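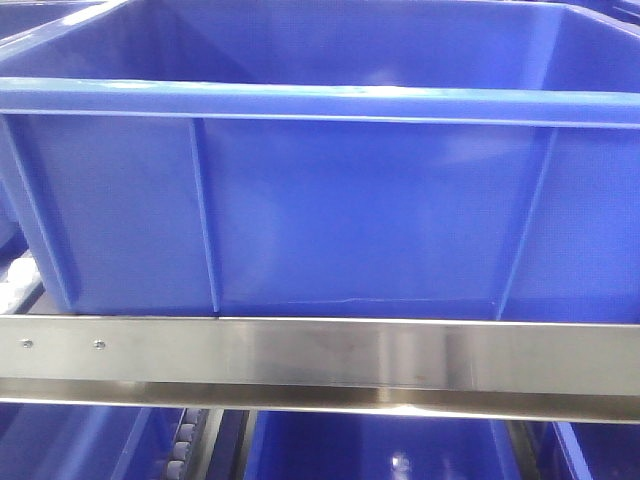
Grilach Flow Rack with the Kartha Pick Arm: Review After Ten Weeks

Posted April 2019 by Siobhán Mac Suibhne

We run a small parts warehouse that ships repair kits for commercial laundry equipment. Belts, seals, knobs, hinge pins, that kind of thing. Most orders are four or five lines, and until this winter every one of them was picked by hand off static shelving. In February we put in a Grilach gravity flow rack and leased a Kartha pick arm to work the front of it. The two are sold together as a package through our dealer, Karska. We pay full price for all of it and nobody asked me to write this.

I'm going to take the rack and the arm separately, because I have different feelings about them.

The rack

If you haven't used a flow rack, the idea is simple. Full bins go in at the back, roll down a slight slope on lanes of small wheels, and stop at a bar across the front. When the front bin is taken away, the next one rolls down. Ours has steel stop bars and takes the blue plastic bins that Grilach sells, which have a thick lip at the top and ribs down the outside.

Assembly took two of us a day and a half. The manual says one day. The uprights and beams went together fine, but the roller lanes clip in from above and the clips are stiff. Bring gloves. The bag of fasteners for the stop bars came without labels, and two of the screw lengths are close enough that we mixed them up on the first level and had to back them out again.

Setting the slope matters more than anything else you will do. Grilach gives one recommended angle for everything. At that angle our light bins (foam gaskets, mostly) crept down and stalled halfway, and the bins of brass fittings arrived at the front with a bang. We ended up with the heavy stock on the lower level at a shallower pitch and the light stock above it on a steeper one. After that it behaved. A lane brake is sold as an extra and I would buy it for anything heavy.

The bins themselves are good. They are stiff, they don't bow when full, and the lip is easy to get your hands under. They do scuff where they meet the bar, and I don't expect that to get any better with time. Ours have had a hard life already and none has cracked. The label holders are another story. They are sold separately, they stick on with adhesive, and they come off if the bin gets cold. We gave up on them and print our own.

The stop bars show every fingerprint and smudge. It's only a looks problem, but if you have customers walking through, plan on a wipe down.

The arm

The Kartha arm sits on a short floor track in front of the rack, picks single items out of the front bins, and drops them in an order tote. It is controlled through a program called Edutitz, which runs on an ordinary desktop computer and talks to our order system through a shared folder. It also keeps a stock map, so you tell it once which bin is in which lane.

I was told to expect 70 picks an hour at our mix of parts. Once it was set up properly we got 69, so I have no complaint there. A good person at the same rack is a lot faster than that. The arm doesn't take lunch, though, and we let it run through the evening on orders that don't need to leave until the morning truck. That is where it earns its lease. We come in and the totes are waiting.

It is very good with anything boxed or bagged flat. Seals in a sleeve, boxed bearings, carded knobs, all fine. It is fair with loose belts and poor with small loose metal parts. Hinge pins it mostly can't do, and we pulled them off the arm's list in the second week.

Glare gave us trouble. The plastic is slightly shiny, the bars are very shiny, and with our overhead lights the arm's camera sometimes read a bright patch as the edge of an item. It would reach for it, close on nothing, and try again. Three misses and it flags the line for a person. Karska's technician turned down the exposure and had us move one light, and the misses dropped a lot. They are not gone. The lower level is still worse than the upper one, and I think a matte strip over the stop bar would help. Grilach doesn't sell one. I've asked.

Bin position is the other thing to watch. The arm expects each bin to sit square against the bar. If one comes down a little crooked, the arm will usually correct for it, but a bin that hangs up short of the bar gets skipped, and the order waits. We now have someone walk the front of the rack before leaving and push everything up snug. It takes a couple of minutes.

Edutitz

The software is the weakest part. Adding one new part takes six screens. We carry almost 500 part numbers, and there is an import from a spreadsheet, but it rejects the whole file if a single row is wrong and doesn't tell you which row. I did it in batches of 24 so I could find the bad ones by hand. The daily report is clear and easy to read, I'll give it that. The stock map screen is slow to load and logs you out if you leave it open over lunch.

Support has been decent. Phone calls get answered by someone who knows the machine. Email takes two or three days.

Safety and noise

The floor scanner stops the arm when anyone steps over the line, and it has stopped every time I've tried it. Restarting means a walk to the panel and a button press — mildly annoying when you only wanted to grab one bin. The arm is quiet. The rack is louder than the arm, mainly the rollers when a full lane moves up.

Would I buy it again

The rack, yes. If you are picking from static shelves and have the floor depth for it, you could buy the rack alone, pick from it by hand, and be happy. Our people like it better than the shelves, and restocking from the back means they aren't reaching past each other.

The arm depends on your parts and your hours. If your stock is mostly boxed and you have work it can do after people go home, it makes sense on a lease. If you ship everything the same afternoon, I would wait. We have signed on for the rest of the year and will look at it again when the lease is up.

Rack: 4 out of 5
Bins: 4 out of 5 (label holders: 1)
Arm: 3.5 out of 5
Edutitz: 2 out of 5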